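Ten minutes with Anju Srivastava, between shifts

Caught her at 2:40, phone in one hand, sandwich in the other. Anju Srivastava runs the sort hall at Grukard, the bottle returns and repack site, and she's the one who got handed the robot project. "Handed is right. I was on vacation when they picked me."

The short version. Grukard is putting a humanoid from Altus on the conveyor crossing, the spot where the lines meet and things jam or roll the wrong way. Before any of it touches the floor the whole station gets built in simulation. Rollers, rails, bins, the lot. Her crew looks over the renders and complains about them.

"They complain well. That's the useful part. First version had the bins in a place no person would put a bin. Cusi saw it in two seconds."

Cusi has been on the crossing for 14 years. Did he want the job automated? She laughs. "He wants his shoulders back. Ask him about the job and he'll tell you something else depending on the day."

So what changes for people. She's careful here. 64 on the hall roster now, and no one goes because of this station, she has that in writing. But the work moves. Two people per shift come off the crossing. One goes to inspection, the other becomes what they're calling a line minder, which means watching the robot and clearing what it can't pick.

"And minding is boring, I'm going to say it. You stand. With the old job you were tired but the time went. I've told management, if you make it a standing-around job you'll lose the good ones by September." Her fix is to rotate every 70 minutes. Management wanted half a shift. Still being argued.

Pay? Line minder is the same grade for now. She thinks it should be one up. "You're responsible for a machine that costs more than my house. That's a grade."

We got onto bottles. Glass ones are the worst, she says, they roll, they're heavy at one end, they go down between things. A person catches one without thinking about it. In the sim the arm has to work out where the neck is, how hard to close, when to leave it alone. Ernard, who does the sim work on the Grukard side, sends her the new runs in teh morning and she plays them in the break room.

"People talk to it. 'Other side, other side.' Like it's football."

Is she for it or against it? Long chew of the sandwich. "I'm for fewer sore backs. I'm against finding out about my own hall from a slide deck. Put that in."

Then the buzzer, and she was gone. She sent the renders over later that night, no message with them.

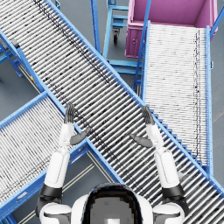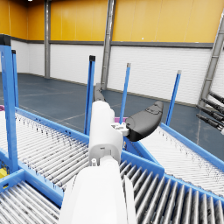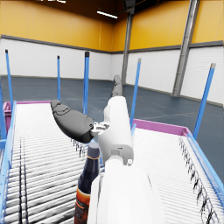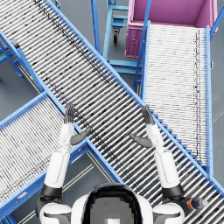

Simulation renders of the conveyor crossing, supplied by Anju Srivastava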